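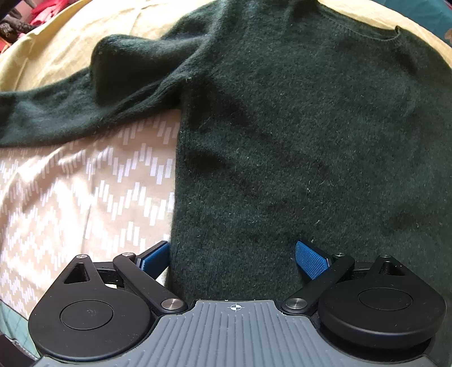
Angharad Howells wrote in to ask whether a wool sweater really has to be folded, when she has a perfectly good row of hangers and very little drawer space. It's the question we get more than any other at Irken, so it goes first on this page.

Yes, please fold it, if it's a knit of any weight at all. A hanger pulls at the shoulders and leaves those two little points that never quite steam out. If you must hang it, fold the sweater in half lengthwise and drape it over the bar of the hanger, the way you would a pair of pants.

Where should I fold?
A bed is the best place in the house - wide, soft and at a kind height for your back. Lay the sweater out flat, front side down, and smooth it from the neck toward the hem with the palms of your hands. Spread both sleeves out before you start, or you'll find a lump in the middle later on.

Which way do the sleeves go?
Fold one side in toward the center of the back, then turn the sleeve down so it runs along the body. Do the same on the other side. Bring the hem up to the neck, and once more if your shelf is shallow.

My sweater has gone fuzzy. Is it ruined?
Not at all! Knits rub against coats, bags and car seats, and a bit of pilling is just what they do. Hold the fabric taut and go over it lightly with a sweater comb, always in one direction. The Jarman comb in our shop is gentle enough for fine wool.

And the lint?
Dark colors show every speck, dark green nearly as much as black. Use a lint roller after the comb and before you fold. It also helps to shake out the blanket first, as a fleecy one will happily share.

Should I wash it before I put it away?
Always, and let it dry completely. We pack ours away clean in spring and don't see them again until December.

Can I stack them?
Certainly, with the heaviest at the bottom. Cledwyn Landeg asked about vacuum bags, and we'd keep those for comforters. Wool likes a little air, and a cotton bag suits it very well.

Page last updated Sat 6 July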